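Faswood folding table, large – long-term review

Reviewed 11 Jun 2022
Price paid: 65
Bought from: Galbraith

The Faswood is sold as a general-purpose utility table. I bought it for one purpose, which was folding laundry, and have judged it on that. The shorter Clunwood is sold alongside it and costs less. I used one for a month in July last year and found the top too shallow to lay out an adult sweatshirt with both sleeves extended. The Faswood takes one with space left for the finished pile.

Assembly took 16 minutes. The legs bolt through the underside, the holes lined up and no filing was needed. One of the supplied washers was missing and I used one of my own. The instructions are a single sheet with no text, adequate if you have put a table together before.
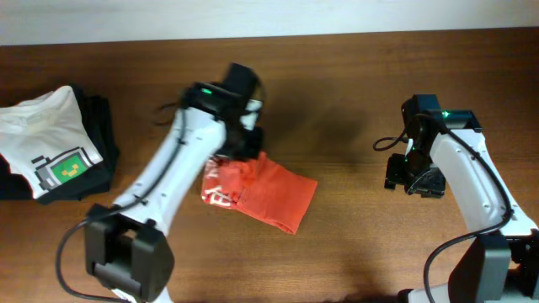 Surface grip matters more for folding than most sellers allow. On a glossy top the lower layer slides when the upper one is drawn across it, and the fold has to be squared again. The brown wooden top here has enough drag to hold cotton where it is put. It also has a clear horizontal grain, and I have come to use it as a guide: the red garment near the middle is lying at an angle to it, and a slant of that kind is easy to pick out against the lines. A plain white top gives no such reference. The darker bands towards the far edge are less useful, as dark socks tend to disappear against them.

The finish has held up. I wipe it with a damp cloth after each session and let it dry before stacking anything on it. There is no raised grain at the edges so far. Steam is another matter. An iron rested face up near the corner left a dull patch within a few minutes, and two coats of Ellesov wax reduced it without removing it. I would not press clothes directly on this table, with or without a towel underneath.

Height is fixed. For a person of average build it is slightly low for standing work and slightly high for sitting. Screw-in feet would have solved this, and the leg ends are not threaded to accept them. I have fitted rubber pads, which add a little height and stop the legs creeping on a tiled floor.

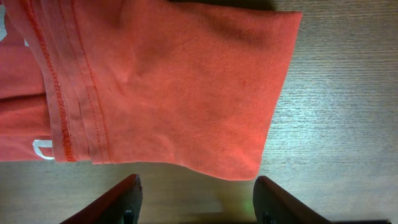

Heavier knits show up the difference between a good surface and a passable one. A sleeve with a ribbed cuff does not fold evenly, since the seam is thicker than the cloth on either side and pushes the layers out of line. The method that works for me is to flatten the seam first with the side of the hand, then turn the sleeve in, then bring up the hem. On the Faswood this can be done with moderate pressure and the table does not rock. On the Clunwood it rocked every time.

Load is not a concern in domestic use. I have had 11 folded sweatshirts and a full set of bedding on it at once with no visible sag. The catalogue number is 1649 – check it when ordering, as the narrower version uses the same photograph on the listing.

Good points: stable, sensible depth, surface grips cotton well.
Bad points: fixed height, poor resistance to steam, incomplete fixings in my box.

Recommended for folding and sorting. For ironing, buy a board.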